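From: Wafula Kirui
To: Gindstead automation list
Date: 8/26/24
Subject: Re: Open day at Feletti, who went?

Celeste Coelho wrote:

> I had to miss the open day and I'd like to hear from anyone who
> made it. Did they run the new cell or just show slides? Pierina
> told me in May that they would let visitors try the simulator.
> Also, is parking still a problem over there?
>
> Celeste

Hi Celeste,

I went with Primo Caputo. Parking is still bad. We left the car behind the Stostov warehouse and walked.

They ran the cell twice, once before lunch and once after. It moves small castings from a tray to a wash rack. The morning run stopped when a part sat crooked in the tray, and Ntombi Engelbrecht, who was giving the talk, reset it by hand and went on. The second run was clean. She gave the running total as 3,380 parts since they started logging. I forgot to ask how many of those needed a person to step in, so if anyone has that number, please post it.

The simulator was in the training room next door. Visitors got 10 minutes each at a desk with a hand controller. There were 14 people on the sign-up sheet ahead of me, so I got coffee first. 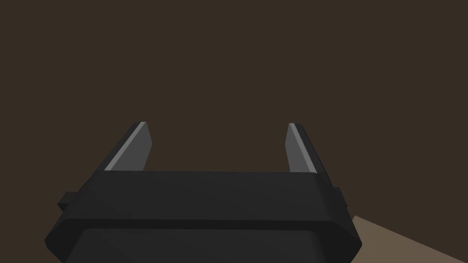
My main interest was whether we could use the same simulator to train our evening people before they touch the arm at Makori. I think we could, with some changes. The view from behind the gripper is easy to get used to, and you can tell right away how far the fingers are open. The drawing is very plain, though. With the fingers open and nothing between them, all I had behind them was flat dark brown, and the only bit of table was a tan wedge at the lower right. From there I had no good way to judge height. I asked Ntombi about a second view from the side. She said it can be added in the settings but they had it turned off for the day to keep things simple.

Primo did better than I did. He picked up the practice block on his second try. I dropped mine twice and then ran out of time.

A license covers 15 seats, and they won't split it. That is more than we need at Makori. If your group wants to share one, let me know and I'll ask Pierina Ferraro for a written quote. She also has the handout as a file. My paper copy has notes all over it, but I can scan it if you can't wait.

Wafula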